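Derkbridge Learning Resources Board
Storage and Room Furnishing
Thread: Woven baskets for loose blocks – request for comments

Posted by m_meredith (Moderator), 9:14 am

Members are invited to comment on the proposed change to the storage guidance for small play materials. The current guidance asks rooms to keep loose blocks in lidded plastic tubs. The proposal would permit open woven baskets on tabletops, provided that each basket is assigned to one type of material and labeled on the shelf where it is kept. The revised text is due in December.

Comments should address the baskets themselves. Questions on shelving belong in the shelving thread.

Mabli Meredith

Posted by nkumarasinghe, 9:52 am

I support the proposal. Our rooms have used open baskets since the last furnishing round, and staff find the children return blocks to them more readily than to the tubs. A lid is one more thing to misplace. We hold 18 of the Molo baskets at present and have withdrawn none from use.

I would ask that the guidance specify a braided or otherwise finished rim. Unfinished rims shed strands, and the strands end up on the floor.

Posted by L.Kuipers, 10:30 am

I must register an objection. Wicker is difficult to clean. Crumbs and sand settle into the weave, and a damp cloth does not reach them. A plastic tub may be washed in a sink and returned to the shelf the same afternoon.

There is also the matter of color. A dark basket on a high shelf conceals what is inside it, and small items are overlooked when materials are counted in.

Posted by aba_annan, 11:05 am

With respect to Mr. Kuipers, the guidance concerns baskets placed on tables, where the contents are viewed from above. On a white tabletop a dark basket is easy to find, and a brightly colored block is easy to find both inside it and next to it.
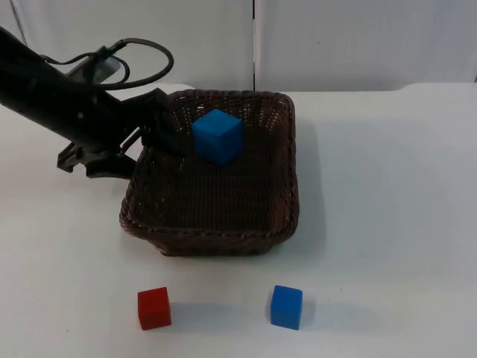 Dark wicker basket, white surface, plain colored cubes.
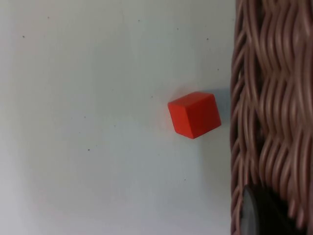

On cleaning, I accept part of the objection. Our practice is to turn the baskets over above a tray, brush the weave with a dry brush, and leave them upside down overnight. This is adequate for dry materials. I would not place modeling dough or anything sticky in wicker, and the guidance should say so in plain terms.

Posted by L.Kuipers, 11:41 am

I am grateful for the clarification. I would withdraw the point on color if the text is limited to tabletop use. The point on cleaning stands. Dry brushing depends on someone remembering to do it, and the present wording assigns the task to no one.

Posted by c.toledo, 1:20 pm

A question on size. The draft says "small basket" and gives no measurement. We ordered from Liyanage on the strength of that wording and received baskets too deep for the younger group, who could not reach the bottom without tipping them. A maximum depth would prevent this.

I would also favor straight or only slightly flared sides. Strongly flared baskets take up table space that the children need for building.

Cauã Toledo

Posted by nkumarasinghe, 1:48 pm

Seconded as to depth. On flare I have no strong view – ours vary, and no room has complained.

Posted by m_meredith (Moderator), 3:30 pm

The following amendments will go into the next draft:

Open baskets permitted for tabletop use only.
Rim to be braided or finished.
Dry materials only.
Maximum depth to be stated. Mr. Toledo is asked to propose a figure.
Cleaning to be assigned by name on the room schedule.

Mr. Kuipers's preference for plastic tubs will be recorded with the draft. Rooms that wish to keep their tubs may do so. The thread remains open for comments on the wording of the cleaning clause.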